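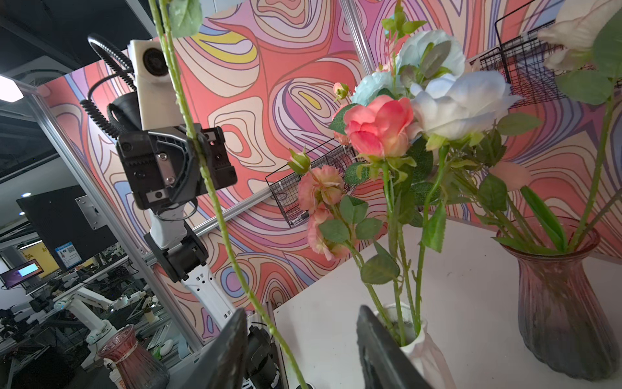 Our robotics club meets in the evenings, after everyone has eaten and before anyone is properly awake again, and this term we have given ourselves over entirely to flower arranging. I say "we" loosely, as I joined in January with a background in school dinners and church fetes and no engineering whatever, but they have been very kind to me and I have now been allowed to drive. The job is easy enough to say out loud: get a stem off the table and into a vase with two robot arms, and don't knock anything over. We keep a finished bouquet in the white vase with the wavy rim, so there is always something to aim for, and I have grown very fond of it. It has a coral-pink rose in the middle, a big white one beside it and some pale blue flowers above, all of them artificial, and I'd happily have it on my own windowsill. The long green stems are the ones we practise with, little thorn bumps and all, and one of those can hang right down across everything you are trying to look at.

I should explain how I came to be there. My neighbour's son was going along to the open evening and needed a lift, and I thought I'd sit at the back with my crossword. Ayman Amrani, who runs the beginners' table, came over and asked whether I would like a turn. I said I had trouble with the self-checkout. He said that was fine, so did he, and put me in the chair anyway!

The club calls its project Clallero. I have asked three different people what it means and had three different answers, so I've stopped asking. It is split into two halves. Clallero proper is the arms and the arranging, and then there is Beterura, which is the bit of software the students are writing to keep the recordings of all our attempts in some sort of order. Each attempt gets saved, good or bad, with a short note to say what the driver was trying to do. The hope is to have 4,000 of them by the summer. I have contributed 100 so far and I'm told that is a respectable number for a newcomer, though I notice the teenagers manage that many before their tea break.

What I hadn't expected is how much of it is about patience. You go in too fast and the stem swings. You go in too slowly and you begin to doubt yourself, and then your hand wanders, and the arm wanders along with it – it copies everything, even a sneeze. The leaves are the worst. A bare stem will usually slide in if you get the end over the rim, but a leaf wants to lie down sideways across the top and stay there, and then every stem after it has to get past.

Essam Bensaid, who is in his second year and terribly good, gave me the best advice I've had. He told me to stop watching the flower end. I'd been doing what anyone would do at home, which is to look at the pretty part and let the stalk look after itself. He had me hold the stem lower and watch only the last bit of it, the cut end, until it was well inside the glass. It felt quite rude to the flower, but my next session went so much better that I rang my sister to tell her about it. She arranges for her church and was not as impressed as I'd hoped.

We try to do five stems to a vase. Four is where I generally come unstuck. By then the mouth of the vase is filling up, and the stems already in there have fanned out and taken all the easy room, so you are threading the new one between them. I had an evening with the pink ribbed vase that I think of as my best work to date. Four thin stems standing up out of it, one of them leaning a long way over to the left as if it wanted to go home, with a tall narrow leaf bolt upright in among them. There was a broad lime-green leaf lying across the front as well, but I have decided it looks intentional. Plenty more stems were still in a heap to the right, and there were bits all over the tabletop, as there are whenever I arrange anything. 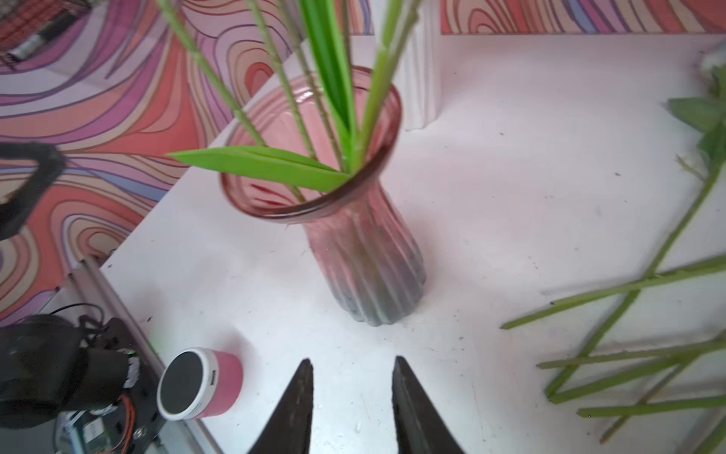 What we're doing next

The students are entering the spring meet, which is held at the Nasr hall and is open to clubs from all over the county. There are five of us going, including me, and my official role is sandwiches. Unofficially I'm down as reserve driver, so I have been practising on the kitchen table with a pair of barbecue tongs and a bunch of supermarket daffodils, to the alarm of the cat.

The rules came through last week and they run to several pages. Each team gets a mixed bundle of stems and a vase they haven't seen before, and the judges look at whether the arrangement holds together when the table is given a gentle knock. Ayman thinks this favours us. Essam thinks it favours the team from Imex, who came last year with a lovely steady pair of arms and a girl who never once looked up. I think we shall be somewhere in the middle and have a very nice day out.

If you live nearby and fancy a go, do come along to one of the beginners' evenings. You don't need to know anything, and you don't need to bring anything either, though a tin of biscuits is never turned away. I'll be the one at the end of the bench talking to a stem.

I'll write again after the meet and let you know how we got on. I still owe several of you the lemon curd recipe and I haven't forgotten.

Posted 13/03/2026 | Contact me | © All words my own, please ask before borrowing | Back to top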